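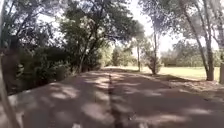 A paved path in dappled shade, leading to open grass.

**Clilell riverside walk reopens after summer closure**

September 4, 2024

The riverside walk at Clilell is open again from end to end, eight weeks after the middle section was shut for bank repairs.

Walkers had been sent up the hill and along Msimang Road since early July, when a stretch of the bank gave way near the old pump house. The detour added 700 yards to the walk and had no sidewalk for part of the way, so many people turned back at the footbridge and made do with half the route.

The work was carried out by Watis, a local contractor, which rebuilt 200 feet of bank with stone and put in new drains under the trail. The surface there is packed gravel and may feel soft for a few weeks. A handrail has been added on the steps down to the water – the old one was taken out last winter and never replaced.

The parks department says the lower parking lot will stay closed until the last of the equipment is gone. Until then, visitors can use the lot behind the Muver garden center, which has set aside 10 spaces on the side nearest the trail. Parking there is free for up to three hours. The gate is locked when the store closes at six.

Dogs are allowed on the whole route but must be on a leash between the footbridge and the pump house, where grass seed has been put down on the new bank. Cyclists are asked to get off and walk the same stretch.

Two benches that were moved during the repairs will go back later this fall. The map board at the north entrance still shows the detour and will be changed at the same time.

The 485 bus stops at the north entrance on its normal schedule. The stop on Msimang Road, which was added for the detour, is no longer in use.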